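Workshop notebook, Motside kitchen bench
20 February 2018

I finally got around to the toaster oven this morning, after promising myself all last week that I would. It came over from the Drullby storeroom with a box of other small appliances, and I wanted it cleaned up and checked before anybody starts making lunch in it or, worse, drying samples in it. We had that argument in June and I would rather not have it again, so let me write it down plainly: this one is for food only. The old Görtz oven in the back is for glue tests and clay, and it stays there.

First job was a good wipe with warm water and a drop of dish soap, and then a second wipe with plain water, which I always do on cream-colored things. Any soap you leave behind bakes on and goes yellow, and then you spend the rest of the oven's life apologizing for it to visitors. I took my time around the bar handle, where the grease likes to hide behind the ends. The door glass is dark to begin with, so it's hard to tell clean from almost clean; I ended up using a flashlight and my fingertips – the fingertips were better.

The crumb tray was the worst of it. I let it soak in the sink for 70 minutes (I meant to do 30 and got talking) and most of the black came off with a nylon brush. There is one brown patch in the corner that I've decided to live with. Please don't go at it with steel wool, it will only scratch and then collect more.

After that I moved the oven to the white table and set it on the brown mat, toward the left side and turned in a little so the door faces the middle. I like it better that way than square to the edge, it gives your hand a natural path to the handle. 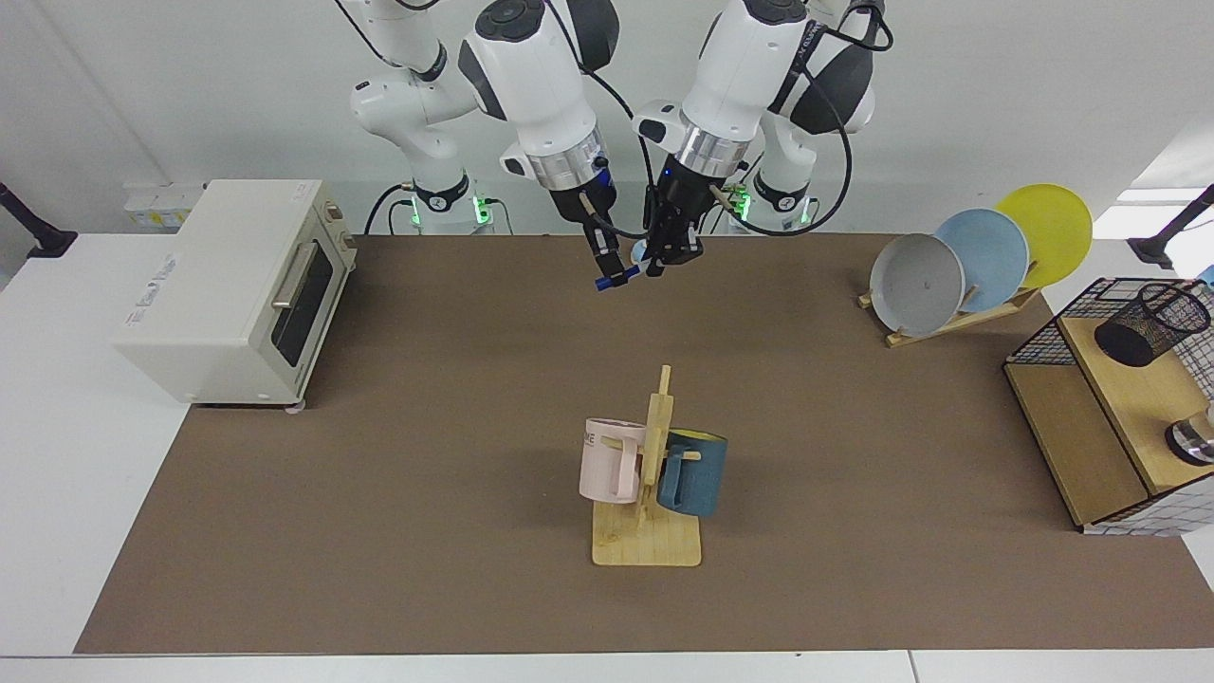
Can it be left running on the mat?
Only for short warm-ups until we know how the mat takes the heat, and please stay in the room with it. For anything longer, carry it over to the tile counter.

I did the warm-up test on the tile, empty, with the window open. The first few minutes gave off that dusty smell every stored oven has, and then it settled down nicely. I put our Clumedum thermometer on the middle rack and set the dial to 350. It crept past and sat 3 degrees high, and I'm perfectly happy with that for toast and leftover pizza. The outside got warmer on top than I expected, so no paper towels up there, and no bread bags either, however handy it looks as a shelf.

Cord is 62 cm from the back of the oven to the plug, too short for the far outlet. I would like to avoid an extension, so the near outlet is now the oven outlet and the kettle has moved down one.

Still to do: a new label for the door saying FOOD ONLY, and a proper rack, as the one we have is a bit narrow and slides if you pull it quickly. I'll look in the Drullby box again before ordering anything.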